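Moving the office off the old server

I started at Tedesco in January, and the first thing on my list was the file server in the back closet. It held 2,721 shared folders, going back to when the company was still two people in Urnley selling window parts by phone.
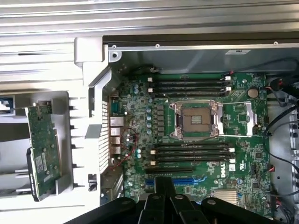

Most of the work had little to do with hardware. The hard part was finding out who used what. I sent a list of folders to every department and asked them to mark the ones they needed. Accounting marked all of theirs. Sales didn't answer until I told them the share would go read-only on Monday, and then I had replies before lunch.

Tin-yau Yip had run the network before me and left decent notes, but they stopped a year short. Permissions were the worst of it. Some folders were open to everyone, including payroll drafts from the Brondton branch. I closed those the same afternoon and told my manager, Samuele Monti, in writing.

We looked at two options, a new box in the closet or hosted storage from Diroveo. I wanted the new box. Samuele wanted hosted, and after I priced backup drives and a second UPS I stopped arguing. Our upload speed is poor, so the first copy ran for 5 nights. I started it at 7 p.m. and paused it each morning before people came in.

There were 600 files that wouldn't copy, nearly all of them because the path names were too long. Someone in purchasing had a habit of putting the full order description in the folder name. I shortened those by hand and kept a spreadsheet of old and new names, which I've needed more often than I expected.

Scanning to a folder still doesn't work from the upstairs copier. That's next.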